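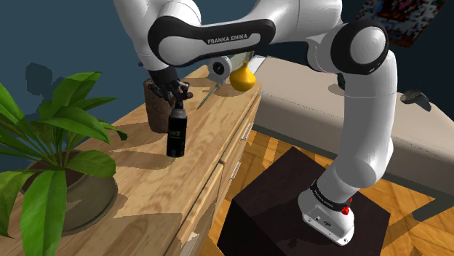
*Robot arm over a light wood dresser (rendered).*

Everybody with grown kids gets the same advice. Downsize. Sell the house, get the condo, turn the spare room into a gym if you must stay. I'm against it. Mostly against it.

We have 2 empty bedrooms now. When the second kid moved out to Plimasley I got the speech from my sister, from the neighbors, from a guy at the hardware store who was cutting me a key. Too much house. Why heat it? Well, I closed the vents and it costs me very little, thanks. 

What bugs me is the hurry. People list the place in the first spring, before they know what they even want out of a week. Then they're in a two bedroom over in Kevorach with a storage unit. A storage unit! You pay rent on the stuff you moved to get away from. The one by the highway wants 112 dollars a month for a space I couldn't park in.

And the kids come back. Not forever, but they do. December, a lease that ends early, a bad breakup. Ours was here nine weeks last year and we all got along because there was a door to close. Try that on a pull-out couch.

Ok the other side. Stairs. Gutters. Property tax, which went up again. If your knees are shot or the money isn't there then sell, obviously, I'm not talking to you. Some houses are just miserable to keep up. My friends on Pilkington Street had a roof that ate every vacation for ten years and they were right to go.

But a lot of the selling I see is plain restlessness. House is quiet, quiet feels wrong, so do something big. Do something small first. Paint. Move your desk in there. I put a table in the back bedroom and left it messy, which I was never alowed to do downstairs. Bought a Fonum lamp for it, too bright, kept it anyway.

Clear out the closets too, sure. Took us two weekends and I got 300 dollars for the bunk beds and a bike. Felt great. Felt like moving, without the movers.

Give it 2 years. That's my number, no science behind it. Two winters, two summers, see which rooms you walk into. If it's still too much house after that then call the realtor and I wont say a word. My sister gave it four months. She's looking at places with a yard again.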